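How Do Toy Building Blocks Stick Together?

Reading time: 6 minutes

Print this page | E-mail this page

Oct 21, 2023

Have you ever stepped on a toy building block with bare feet? I have. I hopped all the way down the hall and said "ow" the whole time, and when I finally sat down to look at the thing I'd stepped on, I got interested in it. It was so small! And it was so hard! And when I pushed it onto another block, it went click and stayed there, with no glue and no tape and no magnets.

So I spent a rainy week at my kitchen table in Plalimley with a big tub of blocks, and I'm going to tell you what I found out. Go get a few blocks of your own if you have them. Four is plenty.

The bumps have a name

Look at the top of a block. Those round bumps are called studs. Some blocks have just one, a lot of them have two or four or eight, and the big flat baseplates have hundreds. I have a green baseplate that I use for making towns, and I once tried to find out how many studs it had by touching each one with a pencil. I got to 500, the phone rang, and I lost my place.

Now turn the block over. The bottom is hollow, like a tiny box with no lid. If it's a block with four studs or more, you'll probably see a tube or two in there as well. Skinny blocks with just one row of studs often have a thin little post instead. Poke it with your fingertip. It feels like it isn't doing anything, but wait.

What happens when you push

When you press one block down onto another, the studs of the bottom block go up inside the hollow part of the top block. There isn't quite enough room for them. The studs are just the tiniest bit too big for the space between the walls and the tube, so the plastic has to bend to let them in. It bends so little that you can't see it (I tried with a magnifying glass, and nope).

Plastic like this doesn't want to stay bent. It wants to go back to the shape it was before, so the walls squeeze in on the studs and hold on. Then something called friction does the rest. Friction is the rubbing, grabbing force you get when two things press together and try to slide. It's what keeps your sneakers from sliding all over the sidewalk. When the squeeze is strong, the friction is strong too, and your blocks stay put even if you turn them upside down and shake them.

People who make blocks call this "clutch." A block with good clutch holds tight but still comes apart when you want it to. A block with bad clutch either falls off when you sneeze or has to be pulled off with your teeth — please don't use your teeth! I did that a lot when I was little and my dentist had plenty to say.

Try this: the wiggly block test

Take two blocks with two studs each, any color. Set one on the table with its studs up. Now put the other one on top so that only one stud is covered, and the top block hangs out over the side. Push on it gently with one finger. It swings around like a gate, doesn't it?

Now take it off and put it back so it covers both studs. Push again. No swinging! One stud can hold a block down, but it takes two to keep it from turning. Once I knew that, I started building all my doors and cranes and windmills with one stud on purpose.

Try this: the big wall test

You need more blocks for this one. Build a wall by making straight towers and standing them right next to each other, all touching. Give it a poke. The towers come apart and you have a mess.

Next, build the same wall the way a bricklayer does. Each block in the second row has to sit across the crack between two blocks in the first row. Keep going like that, row after row. When you poke this wall it wobbles but it hangs on, and that's because every block is holding hands with the ones below it and the ones above it. If you walk past an old brick house, look at the walls. Same pattern! The library in Sillthorpe has it, and so does our post office, and I can't walk by either one now without following the cracks with my eyes.

The tallest wall I built had 23 rows. It would have been taller if I hadn't put it next to the toaster.

Why lining up is the tricky part

When you put one block on another, your fingers and your eyes are doing a lot of work together. First you have to find the block, and pick it up with the studs pointing the right way. Then you hold it over the other one and slide it around a little until the edges match. And only after that do you push.

If you push too soon, the studs bump against the walls and nothing clicks. You might feel the block rock a bit. That rocking is a clue from your fingers that you're a little off.

Color helps too. A green block on a brown table is easy to find. A white block on a white table is a sneaky thing, and I've lost several that way. If you're sorting out pieces before you build, put your white ones on a dark towel and you'll save yourself some hunting. I also like a lamp set off to one side. The light makes a shadow beside each block, and then even the sneaky ones show up.

Try this: the eyes-closed race

Put four blocks in front of you and ask someone to time you. Stack them into a tower as fast as you can with your eyes open. Then mix them up, close your eyes, and do it again.

I took 45 seconds with my eyes closed the first time, and one of my blocks was upside down. After a whole afternoon of practice I got a lot better. I started feeling for the studs with my thumb before I picked anything up, and that made a giant difference. You may find your own trick. My neighbor's kids do it by sliding each block to the edge of the table first, which I never would have thought of.

Then try it wearing winter mittens. It took me 60 seconds to get one block on top of another. One! You'll be surprised at how much your fingertips were telling you.

Getting stuck blocks apart

Two thin, flat pieces are the worst. If they won't let go, don't use a knife or scissors. Put another block on top of the stuck pair and one underneath, so you have something bigger to hold on to, and then bend your hands gently like you're opening a book. It usually pops. If it doesn't, ask someone with stronger fingers.

Sand and cookie crumbs make blocks grumpy too. Wash them in a bowl of lukewarm water with a drop of dish soap, rinse, and leave them on a towel overnight, hollow side down so the water runs out. Very hot water can change the shape of the plastic, and then they won't click right ever again.

In December I'm going to write about bridges, and you'll want your blocks for that one as well, so don't pack them away. Until then, start small. A yellow block over a white one, a blue and a green waiting their turn, and you've got a tower on the way.

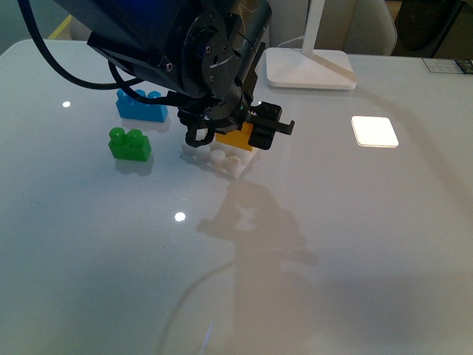 Pyo: I did the mitten test and I dropped it so many times!! My record is 52 seconds but they were thin mittens so maybe it doesn't count.

Lovier: We tried the two walls at our kitchen table. The straight one fell over right away. Can you do the bricklayer wall around a corner? Ours keeps getting a gap there.

Pyo: Lovier, turn every other block at the corner so it points the other way. That's how I do my castle.

Print this page | E-mail this page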